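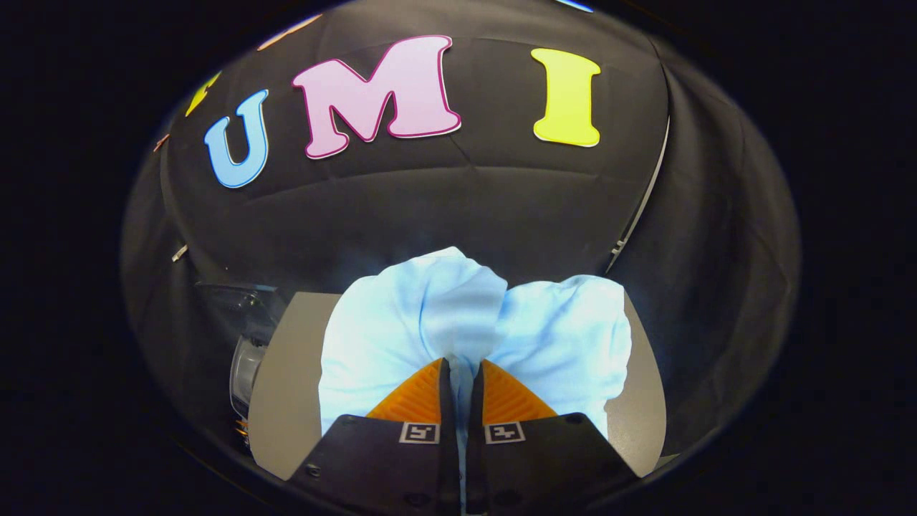

*Single pinch on the blue cloth, tips nearly touching, both tags in view.*

# Recording cloth demos with the hand-held gripper

Quick version. Wrote this between sessions, will tidy up later. Covers pick and fold only. Hanging is a separate page.

## Before you start

- Charged camera, empty card. Check the card. Really.
- Finger pads screwed down tight. Wiggle each one.
- Both square tags clean. A thumbprint is enough to lose the width reading.
- Lights on, blinds down. Afternoon sun moves and the tracker hates it.
- Cloth shaken out and dropped, not placed. We want it to land differently every time.

Leave the backdrop letters where they are. Plain black gives the tracker almost nothing to hold on to, the letters help a lot.

## Step 1: mapping pass

One slow video before any demos. Gripper in hand, fingers open, no cloth. Sweep left to right, then up and over, then in close to the table and back out. Take your time, 125 seconds is what I aim for.

If you bump the table or shift anything behind it, redo the map. No shortcuts here, I tried.

## Step 2: width calibration

Start recording. Open all the way, hold a second, close all the way, hold a second. Do it 9 times. Wirero reads the gap between tags and works out open and closed from that. Skip it and every grasp in the session comes out with the wrong width.

## Step 3: the grasp

The part people get wrong.

1. Come in from above with fingers open. Wrist loose.
2. Pick one spot on the fabric. One. Don't scoop.
3. Lower until the pad tips are just into the cloth, then squeeze. Slow squeeze, the pads are soft and they'll wrap.
4. Stop. Half a second, hands still.
5. Lift straight up, then move.

A good pinch pulls a crease down into the gap and the cloth puffs up on both sides of it. Puffing is fine. What you don't want is fabric flopped over the tags — if they're covered you lose width for that whole stretch. Pinch a bit closer to the tips and it usualy sorts itself out.

Keep your free hand out of view. Robot has no free hand.

## Step 4: fold and release

Carry the cloth over at a steady height. Lay it down, don't throw it. Open the fingers fully before you back away, half-open drags the fold apart.

Then stop recording. One demo, one file.

## Step 5: naming and upload

Files go in the Skeltano folder, one subfolder per operator. Your initials, then the demo number. No spaces in names, Orden chokes on them and doesnt tell you.

Bad takes: put them in `reject`, don't delete. Shayne Mudgway goes through that folder and some get rescued.

## What gets a take thrown out

- Camera whipped around fast, map lost
- Two grabs where there should be one
- Tags hidden during the squeeze
- Cloth slid off the table
- You stopped to think halfway. Robot will learn to stop and think halfway

## How many

Target for this round is 1,000 clean takes. Last round we recorded 2,421 and kept far fewer than I'd like, mostly rushed squeezes. So slow down on step 3, go as fast as you want inbetween.

Swap operators when your wrist gets tired. Tired takes look fine on video and then the paths are all shaky.

Mapping errors on upload — try the McPhee script with the `retry` flag first, then remap. If it fails twice on the same map, bin the map and start from step 1.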